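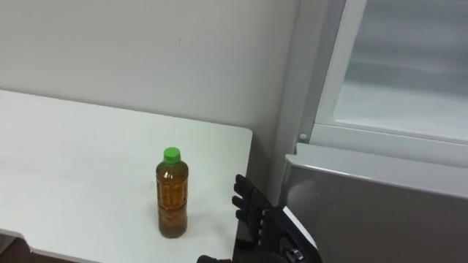
How often should a refrigerator door gasket be cleaned?

Every three months in a household kitchen, and monthly where the door is opened all day. Wipe the lower run more often, as crumbs and spilled drinks collect there.

Gasket care and door seal checks

A refrigerator door gasket is a hollow strip of soft vinyl with a magnetic band inside it. The magnet pulls the strip against the steel of the cabinet when the door closes. If the strip is dirty, stiff or bent, warm room air enters at the gap. The usual signs are frost in one corner of the freezer, water beads along the door edge, and a compressor that seldom stops.

Cleaning

Mix one teaspoon of dish soap into 400 ml of warm water. Do not use bleach or any solvent on vinyl; both make it hard. Work along the folds with a soft toothbrush, starting at the top corner on the hinge side. Pull each fold open with a finger but do not stretch it. Rinse with a damp cloth and dry with a second cloth. Black spots in the folds are mold. White vinegar, left on for 16 minutes and then rinsed off, removes most of it. Old stains may stay in the vinyl and do no harm to the seal.

Clean the cabinet face as well. Dried syrup on the steel glues the gasket down, and the strip then tears at the corners when the door is pulled.

Paper test

Close the door on a strip of ordinary printer paper and pull it out slowly. There should be a steady drag. Repeat at each corner and at the middle of each side. Mark weak places with masking tape on the outside of the door. Haiyan Cui wrote in to recommend a flashlight test: put a lit flashlight inside, close the door, turn off the kitchen lights and look for a line of light. It works on straight gaps and misses those where the gasket folds under itself, so the paper test is still needed.

Reshaping a bent gasket

A new gasket arrives folded and will often have kinks. Lay it in a tub of hot tap water until it is soft, then set it flat on a towel. For a kink in a gasket already on the door, use a hair dryer on the low setting, held 6 inches away and kept moving. Press the vinyl into shape and close the door on it overnight.

If the strip lies flat but the door still leaks, check the hinges before ordering parts. A door that has dropped on its lower hinge leaves a gap at the top on the handle side. Loosen the top hinge screws a half turn, lift the door until its top edge is level with the cabinet, and tighten again. Also check the feet. The cabinet should lean back slightly so that the door swings shut from a half-open position.

Replacement

Order by the model number on the plate inside the cabinet. Measured lengths are a poor guide — the profile at the back of the strip has to match the groove in the door. Gaskets held by screws under the inner lip take longer to change than the push-in kind. Loosen the screws without removing them, slide the old strip out, and fit the new one corners first.

Corrected Mon 13 February: an earlier version gave the vinegar time as 7 minutes. Thanks to Amado Lumbao for pointing it out.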